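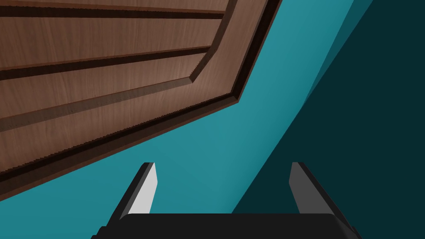

Wrist view from the door task, fingers open and nothing between them.

Search all topics doors grippers simulation Go

How much does a simulated door demo tell you about a real door?

Terence Rudd
Posted 6/27/19
2529 views

I went to the open day at Kontogiannis last week. One station was a two-armed robot working on a set of double doors, shown entirely in simulation. The simulator is Nullero. Visitors could watch the overall view and the wrist view side by side on two monitors, and staff would stop the run and answer questions if asked. I stayed through several runs and took notes, but I came away with less than I wanted.

Some background on why I am asking. I look after building equipment for a small clinic. We have one pair of interior doors between the supply room and the corridor that gets opened all day by people pushing carts. Management has asked whether a mobile robot with arms could take over part of the cart traffic, and the doors are the first obstacle on the route. An automatic opener has been priced at 2637 dollars installed. Before I recommend spending that, I would like to know if a robot that handles its own doors is a realistic alternative, or if the demo shows something narrower than it seems to. 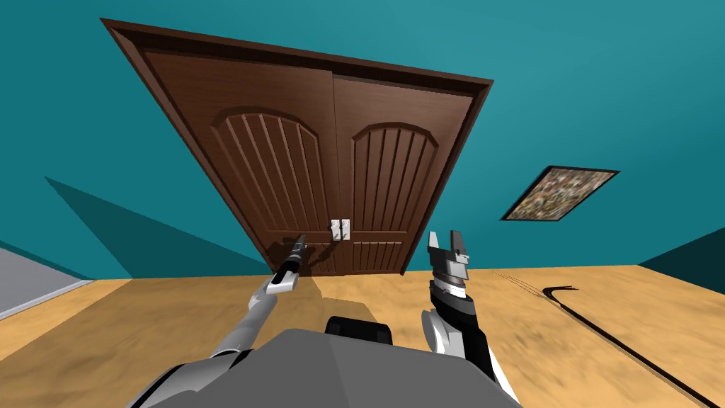
Both arms forward at the double doors. The handles are the small silver pair where the leaves meet.

My notes from the station, with the points I could not settle:

The handles are small and mounted side by side, one per leaf. When the left gripper comes in for one handle, there is not much room before it reaches the other. I asked what clearance the planner keeps and was told it depends on the settings. No number was given.

The wrist view is the one I had trouble following. With the fingers open and the camera close to the door, a lot of the picture is plain wood or plain wall. I do not understand how the robot knows where the handle is when the handle is not in that view at all.

I asked about the latch. The person at the station said the latch in this scene was "simplified" and then another group came up, so I never heard what had been simplified. On our doors the latch is the whole problem. It sticks in February when the heating runs hard, and you have to pull the leaf toward you before the handle will move.

There was no door closer in the model as far as I could tell. Ours have closers, set fairly stiff for fire reasons.

So, for anyone who works with this type of system: which parts of a simulated door run carry over to hardware, and which parts should I ignore? And if I go back (they have a second session for trade visitors), what should I ask to see?

Share 14 Follow 9

2 comments

Ashraful Mondal
What is the cart weight? It matters if the robot has to hold the leaf open and move the cart in the same motion.

Terence Rudd
109 pounds loaded, on four swivel casters. I would be happy with the robot opening the door and a person moving the cart, as a first step.

Sort by oldest

Callum Parsons

Simulation is basically a video game. If they had a real one working they would have shown you the real one. Buy the opener.

Also check that your doors swing the way you think they do. We ordered an opener for a pull door once and it was a push door from the side that mattered. Cost us a new arm bracket.

Helpful 3 Share

Ánh Khương

I set up door tasks in Nullero for a living, though not for Kontogiannis. I was at the same open day and spent a fair amount of time at that station. I will go through your notes in a slightly different order.

Geometry carries over well. If the model of the door has the right width, the right handle height and the right distance between handles, then reach results from simulation are good. By reach I mean whether the arm can get the gripper to the handle without running into its own body, the other arm or the frame. You can trust this part if the door was measured. Ask where the door model came from. A door out of a stock library tells you about that door only. The one at the station has arched, grooved panels and short vertical handles, and I would guess your supply room doors look nothing like that.

Contact carries over less well. When the fingers close on a handle, the simulator has to decide how much they slip. Friction is a value somebody typed in. With a high value, a poor grasp holds anyway. With a realistic value, the same grasp slides off. Two runs can look identical on the monitor up to the moment of the pull and have very different chances on hardware. Ask for the friction range, and ask if it is varied between runs. One fixed value is a warning sign.

Latches carry over worst of all. "Simplified" can mean at least three things in practice. The door may have no latch, only a hinge with some resistance. It may have a latch that releases once the handle passes a set angle. Or it may release when the gripper has been touching the handle for a short time, which I have seen in training scenes and do not like. Your sticking latch, where the leaf has to be pulled before the handle moves, is a coupled problem – the load on the latch depends on the force on the leaf. I have not seen a stock scene that models this. It can be built, but someone has to measure your door first.

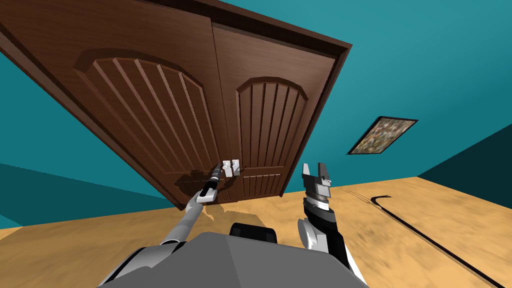
Clearance between paired handles depends on the finger width and on the direction of approach. A slim gripper coming in at an angle needs less room than a wide one coming in square. The planner setting your guide mentioned is normally a padding distance added to every part of the robot. Turn it up and the planner refuses to go near the second handle. Turn it down and it will go, but small errors in position then end in contact. The useful question is what position error they expect on the real arm. If the error is larger than the padding, the plan is not safe, whatever the run looks like.

On the wrist view: in most setups the robot does not depend on that camera alone. The handle is located from a wider camera while it is visible there, its position is stored relative to the robot base, and the arm moves on the stored position. The wrist camera is used for correction at close range. I do not know if this station works that way. In simulation there is also a third possibility, where the program reads the handle position straight out of the simulator. This is common and there is nothing dishonest about it when the subject is arm motion, but it removes the perception problem completely. Ask directly: "Does the controller get the handle position from images or from the simulator state?" It should take them one sentence to answer.

For door closers, ask them to add a constant closing torque to the hinge. It is a single parameter in Nullero and can be changed while you stand there. Get the opening force of your own doors with a cheap spring scale hooked to the handle, pulling square to the leaf, and bring the reading with you. Measure it at the start of the swing and again near fully open. The distance from the hinge to the handle is needed too, otherwise nobody can turn your reading into a torque.

For the trade session I would ask for these runs:

Robot base shifted sideways by the width of a hand before the start.
Closer torque on, at your measured value.
Same door, different lighting, if images are used at all.
One run that fails, start to finish, including what the robot does afterward.

The last one is the most informative. A system that backs off, opens its fingers and tries again is much closer to useful than one that stands there pushing.

As for the opener, I would price the two options separately. An opener with a wireless trigger works for people with carts today and for a robot later. A robot without arms plus an opener is a far simpler machine than a robot that works handles.

Helpful 41 Share

Terence Rudd
Thank you, I will bring a scale reading. Is the Plernetti gripper plugin something I should ask about? It was on a handout.

Ánh Khương
Only if they tell you the physical gripper would be the same one. The plugin sets finger shape and closing force. It says nothing about your handles.

Solomiia Stetsiuk

Agree with most of the above. Adding a few points from the building side, as I have written door specifications for two sites where robots share the corridor.

Find out if your pair has an active and an inactive leaf. On many double doors one leaf is bolted top and bottom and only the other is used day to day. Check if one leaf alone is wide enough for the cart. If both have to open, the sequence matters, and a robot must deal with the bolts or someone has to leave them undone, which on a fire door is not allowed in most places I have worked.

Check the rating label before anything is mounted on the leaf, and that includes markers or reflective targets for a robot to look at. We had to remove a set of stick-on targets after an inspection.

I would also fix the sticking latch first. It will defeat an opener as well – the motor pulls against a latch that has not released and trips out. Usually the strike plate needs to move a little. Have a locksmith look at it in the cold months when it is misbehaving.

The Umico reader on our second site releases the latch electrically and then the leaf only has to be pushed. With that type of hardware the handle stops being part of the job, and the demo you saw would not apply.

Helpful 17 Share

Ashraful Mondal
Seconding the strike plate. Ours was out by the thickness of a washer.

Add a comment Log in to reply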